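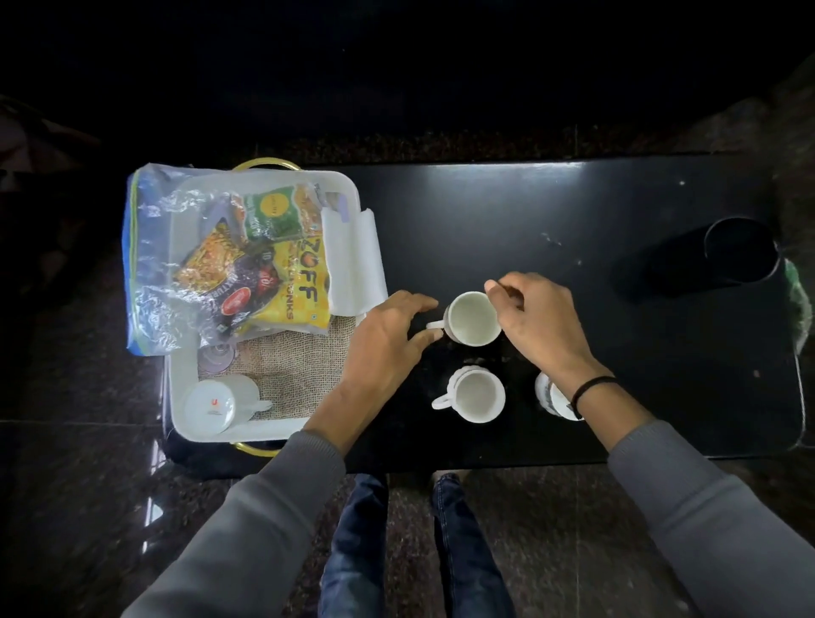 Subject: Re: [palmont-residents] Common room table, cups and snacks
From: Athina Fragkou
To: palmont-residents

Thibault Chauvin wrote:

> Could whoever uses the common room in the evening please clear the
> low black table before they go? I found cups on it again this
> morning and crumbs all over. Also, is the tray with the burlap
> cloth meant to stay there or go back in the cupboard? And do we
> have a rule about open packets?
> Thibault, flat 319

Thibault,

The tray stays on the table, at the left end. It came with the room when we took over from Eller and there is no space for it in the cupboard. Please don't put wet cups on the burlap, it marks. I have washed it once and it took two days to dry.

Cups go back on the shelf over the sink, including the odd ones. I know they don't match. The ribbed one and the one with the dark pattern are both fine to use. If a cup has a logo on it, it is still a common room cup unless it has a name underneath.

Snacks: anything opened goes in a zip bag and the bag goes in the tray. Mixture goes soft very quickly otherwise, and we had ants in March. There are around 70 bags left in the drawer, so no need to buy more. Napkins can go down the side of the tray.

The table shows every crumb. A dry cloth first, then a damp one. Please don't use the floor cleaner on it, that is for the granite only.

If you use the last of the tea, write it on the list by the door. Abera has the cupboard key this month and Kenda has the spare.

Athina

--
palmont-residents mailing list
To leave the list, reply with "remove" in the subject line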